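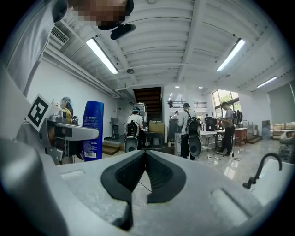 Valdemar Skov
21 May 2019

1/ We have now used our house rules for hand-held gripper recording for one full season at Stavero, and several people asked me to share them. They are not a standard. There is no standard which fits this work, so we wrote down what we do and we keep changing it. I will put them in a thread, with the reasons where I remember them.

2/ First the scope. These rules are for a person who does a household task with two grippers in the hands, so that a robot can learn from the recording later. They do not cover the robot itself. For the robot we have a separate document, much longer and also much more boring.

3/ Rule one: the marker card must be clean, flat and fixed. Before each session the operator pushes lightly on each card with one finger. If the card moves, the gripper does not go out. We do not repair with tape "only for today". I have seen how long today can be.

4/ Rule two: left is left. Each gripper has its own marker pattern, and the pattern belongs to the hand. In December we had 291 recordings where left and right were exchanged. All of them could be saved, but Grethe Þorgeirsson spent many evenings on it and I still owe her a dinner.

5/ So now the operator says it aloud at the beginning: "left card, left hand". It feels a little silly the first time. After one week people do it without thinking about it.

6/ Rule three: hands on the grips only. If you want to fix your hair, scratch your nose or answer the phone, first stop the recording, then put down the grippers on a table. Please do not hold both grippers in one hand. The fingers of one can press against the card of the other.

7/ Rule four is about other people. Everybody who can come into the view of a camera must know this before the session, and faces are blurred before any file leaves our own disk. Not "when we have time". Hrefna Bisgaard wrote this rule and it is the only one which has no exceptions.

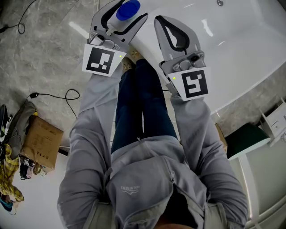
8/ Rule five: the floor. Walk the whole way of the task once with free hands and look only down. Move every cable you can move. A cable which must stay should lie along a wall or behind the place where you stand. When you work bent over, with both hands busy, your feet are on their own.

9/ We had a long discussion if the cables should be taped. On tile I am against it, the tape lets go at the edges and then you have a loop which is worse than the cable. On wood and carpet we tape. Halfdan Zoëga does not agree with me on the tile, and he is allowed to say so in the comments.

10/ Rule six: bathrooms and kitchens have one extra check. No water running and no water standing, unless the task needs it and it is written on the task sheet. Chargers and power adapters stay away from sinks and tubs. If the task needs water, a second person is in the room the whole time.

11/ Bottles and containers: we use them closed if the task is only to pick and place. If the task is to open something, then the content is plain water, also when the label says another thing. We do not want real cleaning products in front of somebody's face.

12/ Rule seven: do it at your normal speed, but finish each movement. The most usual mistake of new operators is to let go of the object too early, when it is still a little above the surface. For a person it is nothing. For the training it becomes a habit, and the robot will drop your cup very faithfully.

13/ Close the jaws until the object is held, then stop closing. More force does not make a better recording, it only wears out the rubber pads. We change pads after 2,000 grasps or when the surface starts to shine, whatever comes first.

14/ Rule eight: bad recordings are kept and marked. Do not delete them yourself. If you dropped the thing, finish, say "dropped" and go on to the next. We want to know which tasks are difficult, and we can't know it from a folder where everything went well.
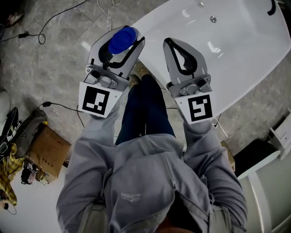 Bathroom task, left jaws closed on the round blue part, right jaws open.

15/ Rule nine: pauses. Work over a bathtub, a low drawer or an oven is hard for the back, much harder than people expect on the first day. Our limit is 200 grasps for low tasks, then you must change to something at table height or sit down with a coffee. The limit is the same for everyone, also for those who say they are fine.

16/ I want to be strict here. Temitope Briggs looked through our notes and found that the marked mistakes went up near the end of the long low sessions. So the pause is good for the person and also for the data, and I don't have to choose which argument I use with my boss.

17/ Rule ten: the task sheet says what the start looks like. Where the objects are, which doors are open, which light is on. If you change something between two recordings, write what you changed. "Moved the box" is enough. A half page of explanation is too much and then nobody will read it.

18/ But please don't clean the room too nicely! A real home has bags and boxes and a cloth lying somewhere. We take away what is dangerous and what is private. The rest stays. Our first robot tests at Brøndum went badly because all our training rooms looked like a furniture catalog.

19/ How we check: from every 100 recordings one colleague who was not in the session looks at ten, chosen by chance. He or she fills out a form with four questions: cards visible, hands correct, floor clear, people informed. If one answer is no, we look at the whole hundred.

20/ Things I am not sure about yet. How often to calibrate when a gripper has not been dropped (we do it every morning, it is maybe too much). If operators should wear the same kind of sleeves. And what to do with mirrors, for which I have no good rule, only a towel.

21/ Iditz uses a shorter list with six rules and their operators like it better than ours. If you have your own list, please send it to me, also in Danish or Icelandic. I will put the next version in the same place when Hrefna has corrected it.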